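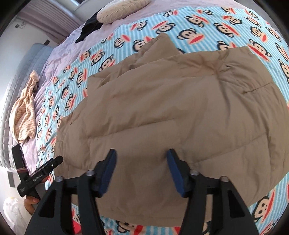
Soil and Water, Unit 4: What peatlands do for us
Notes prepared by Omolara Isah

Please read these notes before the Monday class. Bring your own copy, as we will write on it.

1. What is peat?

Peat is made of dead plants which did not rot completely. In a bog the ground is full of water, and there is very little oxygen in it, so the small organisms that break down leaves and stems work slowly. The remains pile up year after year. A healthy bog adds a very thin layer in one year, so deep peat is always old.

The main plant in many northern bogs is sphagnum moss. It holds many times its own weight in water and it also makes the water around it more acid, which slows the rotting even more.

2. The Skukthorpe site

Our field example is Skukthorpe Moss. It covers 3,937 hectares on the map, of which 3,691 are still counted as peat. The difference was lost to drainage and ploughing along the southern side. The first drains were dug by hand, and they are still open in places.

Davoud Jafarzadeh measured the water table there in February at 20 points. Close to the old drains the water was much lower than in the middle of the bog. His table is in the course folder. Look at the last column first -- it gives the distance to the nearest drain.

3. When a bog dries

Air enters the peat and it begins to rot. Carbon which was stored for a long time goes out as carbon dioxide. The surface sinks, and heather and birch come in place of the moss. Dry peat can also burn under the ground for weeks.

Blocking the drains raises the water again, but the moss does not always return by itself. Wet peat also gives off some methane, and we must include this when we compare the two states.

4. For the class

Read the chapter by Shahla Ahmadpour on rewetting. Write down two questions about her method.

Draw a simple section through a drained bog and mark the water table.

Abbas Naseri has the keys for the soil store, if you want to see the peat cores before we meet.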